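Cleaning up after lunch in a shared office: who should do it?
Forum: Work and Office Life
Started by marzipan_desk, May 15, 2020

marzipan_desk
Hello all. I would like to ask for your opinion. We share one floor in the Sterkent building with two other small firms. There is one kitchen and one long table for everybody. Until last July a cleaning company came every evening, but the new contract with Nisance covers only floors and toilets. So the table is now our problem. People leave snack wrappers, cups, and sometimes half a sandwich. I wrote a polite note and taped it to the fridge. After two days the note had coffee on it.

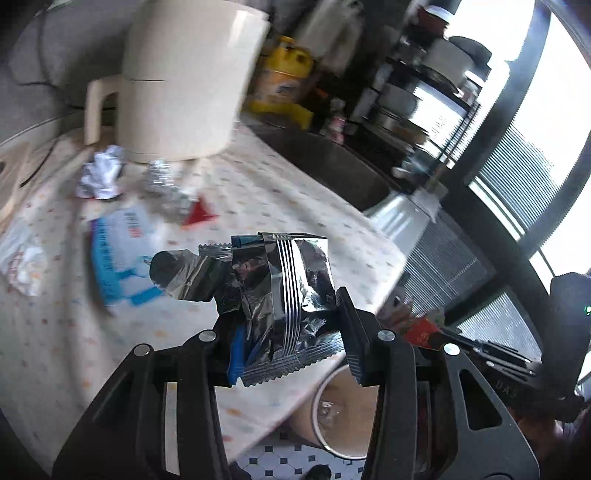
My manager says we should make a weekly list with names. I am afraid that a list will make people angry, especially the ones from the other firms, who do not know me well. Has somebody tried this?

Posts: 3

oldtoner
We had a list. It worked for one month and then the same two persons did everything. I was one of them, so I am a little bitter, sorry.

Put a big trash can directly next to the table. Ours was behind the door and people did not want to stand up. After we moved it, most of the mess disappeared.

Posts: 1,493

quietprinter
I do not agree with oldtoner. A trash can near the table smells by the afternoon, and then who takes out the bag? You have the same question again. I would ask the three firms to pay together for a real cleaner. At Statport, where I worked before, each tenant paid 200 a month and there was peace.

Posts: 625

oldtoner
200 a month for wiping a table? With a lid the can does not smell.

quietprinter
It was for the whole kitchen, with the fridge and the dishwasher. And yes, I think peace is worth it. Adults should not need to write notes to each other about crumbs.
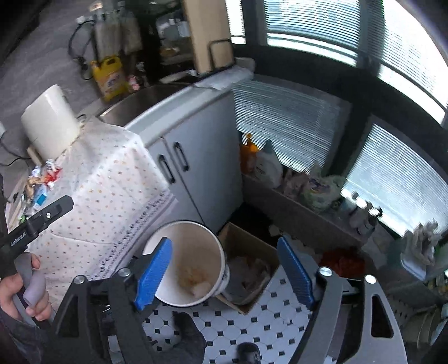 Another thing that helped us was to stop buying disposable cups. When every person has a mug with a name on it, you know exactly whom to ask. Before that, each cup belonged to no one. Some colleagues complained in the first week, mostly about washing, but they got used to it.

marzipan_desk
Thank you both. The mugs I can do without asking anyone for money, so I will begin there. About the paid cleaner, I must first talk with the people from Vlachopoulos, because they have the most desks and they will say the price should be split equally.

oldtoner
Split it by number of desks, and get it in writing. And try the can with a lid!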